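Struan Kinnear
@struankinnear
Monday, May 18, 2020

Thread on melting bottle caps into flat sheet, which I keep getting asked about. Small scale, one oven, one press. Mostly polymer sorting, because that is where most of the bad sheets come from.

Start with the material. A drinks bottle is usually PET. The cap is usually HDPE or polypropylene. PET sinks in water, the other two float. Cut up the bottles and caps, put the lot in a bucket, stir, wait, skim.

Stir it properly. Small flakes hold air bubbles on the cut edges and PET will float on those quite happily. A drop of washing-up liquid breaks the surface tension. One drop. More than that and you are skimming foam.

The bucket won't separate HDPE from polypropylene. Both float and the densities are too close. You need the mark inside the cap, or a bend test, or patience.

The mark: look inside the top for a triangle with a number, or the letters. A 2 is HDPE. Plenty of caps have only a mould cavity number in there, and people read that as the resin code. If there is no triangle round it, assume nothing.

The bend test is less reliable than its fans say. Polypropylene whitens at a sharp fold and tends to feel stiffer. HDPE feels waxier and takes a fingernail mark more easily. Dark caps hide the whitening. I put all doubtful ones in a separate tub and don't use it for sheet.

Why it matters: HDPE melts at a lower temperature than polypropylene. Run a mix at the HDPE setting and you get hard lumps of unmelted PP. Run it at the PP setting and the HDPE goes thin and creeps out of the mould. The two don't bond well either.

Liners next. Older caps and some fizzy drink caps have a soft disc inside the top, a different plastic from the shell. Lift it out with a blunt knife. If left in, it shows up as a rubbery patch and the sheet will split there when you saw it.

Wash before shredding. Sugar is the main problem, as it browns in the oven and smells for days. Warm water and detergent, rinse, then dry on a rack overnight. Water left in the threads turns to steam and leaves pits in the surface.

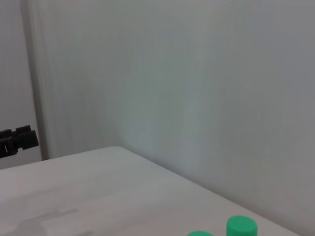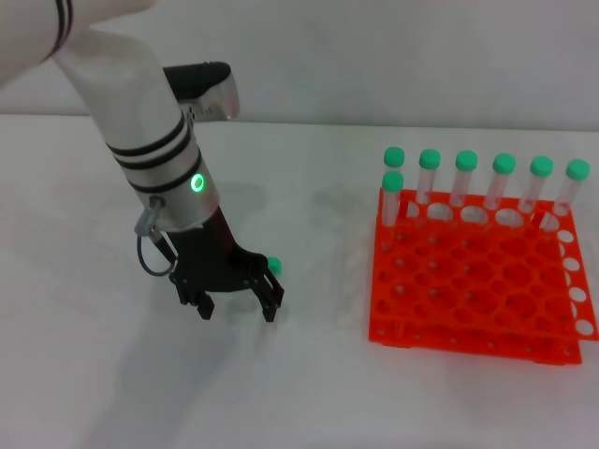

White tabletop in both. The green bottle caps are in the first.

Colour. Sort before shredding, never after. Mixed colours don't average out to anything pleasant, they go a brownish grey if you knead the melt. If you want streaks, layer the flakes by colour and leave them alone.

Green behaves well. Reds I have had trouble with, some batches darken near the mould wall. I assume it is the pigment but have not tested it, so treat that as one person's oven.

Shredding. I use a secondhand Javari, the hand-cranked one. Slow, and it clogs on tamper rings, so cut those off first. If you have no shredder, whole caps will melt, but the hollow shape traps air and you need a longer soak in the oven.

My standard charge is 600 g of flake. Weigh it, don't go by volume. The same jug holds very different amounts depending on how coarse the cut is, and then you wonder why the sheet came out thin on one side.

Press is a Vovetti bench screw press with two steel plates. Release with baking parchment, fresh each time. Silicone spray also works but leaves a film, and glue won't take on it afterwards. Not that glue takes well on HDPE anyway.

Press while it is hot, then tighten again every few minutes as it cools. HDPE shrinks a lot. With no pressure on it the middle sinks and the corners lift. I leave mine clamped until the plates are cold to the hand, and no amount of hurrying has improved it.

For round blanks I have a ring mould, 118 mm inside. The finished discs come out smaller than the ring because of the same shrinkage. Make the mould oversize and trim, or accept the smaller part.

Ventilation: use a separate oven, outside or under extraction. HDPE at the right temperature has a candle smell. If it stings your eyes, it is too hot, or there is something in there that isn't HDPE. PVC is the one to worry about. Switch off and go outside.

Machining. Woodworking tools are fine. Coarse teeth, slow feed. A fine blade melts its way through and the cut closes up behind it. Catch the swarf and put it back in the tub, it remelts with no trouble if it's clean.

Repeat melting: I have put the same offcuts through several times and they get a bit duller and more brittle at the edges. I now blend offcuts with fresh flake and don't run them at 100 per cent.

Someone asked about the Gosling caps with the moulded grip. Check inside as usual. I have had both kinds from the same shop in Gillville, so I can't give a blanket answer.

Oven settings in a separate post once I have checked mine against a proper probe. The dial reads high.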